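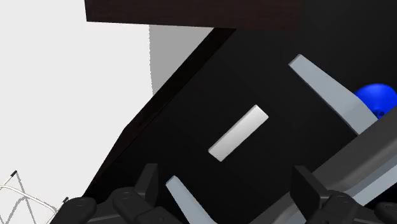 Why rehearse a pick in simulation before running it on the arm in the shop?
A mistake in the simulator costs a reset, and a mistake on the bench can cost a finger pad, a servo or a Saturday's worth of printing.

Home | Course notes | Parts list | Unit 3 | Unit 4 | Unit 5 | Contact

Unit 4. Picking a small block off a dark table
Building an Arm in a Shared Workshop
Notes by Philomena Mensah

What you need before you start

Your arm from Unit 3, assembled and homed. The Lellulari scene file, unpacked in your own folder. A laptop that can run the simulator at a usable speed. If yours can't, use the machine by the Mornine bench and put your name on the sheet.

The task

A white block lies on a black surface with open space all around it. The gripper starts with both finger pads wide open. Your program has to bring the pads down on either side of the block, close them, lift, and hold for 2 seconds. Placing the block somewhere comes in Unit 5.

We use the wrist view for this unit because that is where your camera will be mounted on the real arm. The gripper's own pads and linkages take up the bottom of the view the whole time. Get used to it and mask them out early. Several people last term had a detector that kept finding the gripper.

4.1 Finding the block

White on black is an easy start. Convert to grayscale, threshold, take the connected regions. You will get more than one region. The pale floor to the left of the table is also bright and is much larger than the block, and the thin off-white rods standing on that side will come through as well. Restrict the search to the table area first, then filter by size.

The gray-blue tapered bars on either side of the block are darker than it is, but set the threshold too low and they join the party. Start with a threshold of 204. If the far end of the block looks fine and the near end goes ragged, that is the shading on the top face, where the white falls off to pale gray toward the lower end. Drop to 178 and check the bars again.

4.2 Finding the angle

The block is long, narrow and set diagonally, so its center alone is not enough. Fit a minimum-area rectangle and take the direction of the long side. The pads should close across the short side.

Watch the sign. The image y axis points down and the wrist axis does not. If your gripper turns the wrong way by the same amount every time, this is the reason. Fix it in the conversion function and leave the controller alone.

The thin side edge of the block is slightly darker than the top. Depending on your threshold it may or may not be included in the rectangle. It shifts the center a little. Pick one way and keep it.

4.3 The approach

Move above the block first, turn the wrist, then go straight down. Do not turn while descending. The block sits in the gap between the two tapered bars, and a pad that swings on the way down may hit one of them. The dark gray beam nearer the gripper is harder to see against the black, so put it in the collision list by hand.

Log every attempt. Mohammed-Awal Osei's logging script is in the Kodeo folder and writes one line per attempt. Stop a run at 2,000 control steps if it hasn't lifted by then and count it as a miss.

4.4 Moving to the bench

Black tabletops in the shop reflect the ceiling lights. The simulated one has only a faint sheen, so expect to redo your threshold. Run at low speed, one hand on the stop button, power lead clear of the elbow. The Boateng supply has to be switched off at the wall when you leave.

To hand in

Your code, your log, and half a page on which misses came from the angle and which came from the position. Due at the end of November.

Last updated: November

Comments

Natalie Tunstall
The sign thing in 4.2 got me for two evenings. Could it go in bold?

Mohammed-Awal Abugri
Is OpenCV's angle range different between versions? Mine jumps by 90 degrees on one laptop and is fine on the other.

Philomena Mensah
Yes, it changed. Take the longer side from the corner points and work the angle out yourself, then it doesn't matter which version you have.

Margit Hägglund
The shop is open until 9 pm for people doing 4.4. Please bring your own safety glasses, we are short.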